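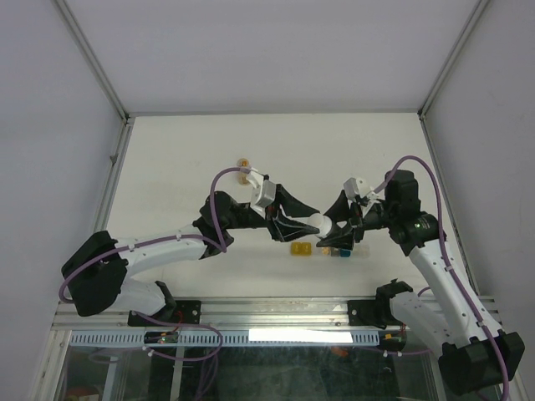 Gimari Maritime Claims Table

Gimari is a table of overlapping offshore claims and the agreements that states have signed to manage them. It covers boundary treaties, joint development zones, shared fishing areas and provisional arrangements where the boundary itself was left for later. The current release has 400 rows, one per claim or agreement, covering 85 pairs of states.

The table was started by Folasade Etim as an appendix to a paper on seabed disputes in the Gulf of Guinea and was extended to other regions by Obinna Akinola and Adaeze Akpan. Garba Tamuno maintains the scripts.

Files

claims.csv – the main table
parties.csv – state names, codes and dates of independence where these affect succession to a treaty
sources.csv – one row per source document, linked by source_id
notes/ – longer text for the 44 rows where a coded value needed explaining
build.py – joins the three tables and runs the checks

Main columns

row_id: stable across releases. Deleted rows are not reused.
party_a, party_b: in alphabetical order. The order says nothing about who has the stronger case.
type: boundary, joint_zone, fishing, provisional or claim_only.
signed, in_force: year only. A blank in_force means we found no evidence of ratification.
resource: oil_gas, fish, minerals, mixed or none_stated.
revenue_split: share going to party_a, as a percentage. Blank if the text leaves it to a later body.
status: active, lapsed, suspended, replaced or unclear.
confidence: 1 to 3, where 3 means both coders read the full text in an original language.

How rows are coded

Each row is coded twice, by people working separately. Disagreements go to Oluwatosin Edet, who decides and records the reason in notes/ if it is likely to come up again. Most disagreements are over status. Some agreements have not met, paid out or been mentioned in years and have also never been ended by either side. We code these as unclear. Releases before 0.3 coded them as active, so counts of active agreements fall between 0.2 and 0.3 with no change on the water.

Claims involving three or more states are split into pairs and share a group_id. Count by group_id if you want disputes, by row_id if you want bilateral relationships.

Place names

Names of islands and banks are contested in many of these cases. The feature column uses the name in the signed text. If there is no signed text, it uses the name on the Fameden chart list, and other names are in feature_alt. Using a name does not imply a view on sovereignty.

Known gaps

Unpublished exchanges of letters are mostly missing. Coverage of Pacific fishing arrangements is thin. Coordinates are not included – several treaties give them on datums we could not confirm. Military access terms are not coded.

Updates

New releases come out each August. Corrections between releases go in the changelog and into the next build. To report an error, send the row_id and a copy of the source. A news story alone is enough to open a query but will not change a row.

License and citation

Free to use and share with credit. Cite as Etim, Akinola and Akpan, Gimari Maritime Claims Table, with the release number. The treaty scans held by Judby are not covered by this license and have to be requested separately.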